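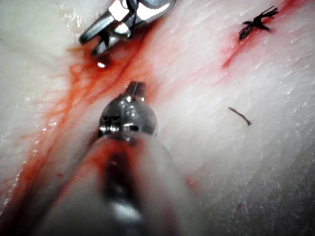
Getting my old MiniDV tapes into the editor

23/12/2023

I finally did it! Four shoeboxes of tapes, two evenings of fiddling with cables, and my footage from the Stotton years is sitting on a timeline where I can cut it.

The capture part went fine once I had a working FireWire card. What tripped me up was the files themselves. My editor opened them but the motion looked combed and jagged, and I was ready to blame the camcorder. It was the project setting! I had it on progressive, and DV is interlaced, lower field first. Switched that over and wow, what a difference.

I ended up with 107 clips (so many shots of the lake at Skovgate, I don't know what I was thinking). I keep the captures exactly as they came off the tape and make smaller MP4 copies for the family. Deinterlace on the way out and they play nicely on a phone.

Next up is sound. There's a hum under nearly everything I shot indoors, and I can't wait to try a notch filter on it.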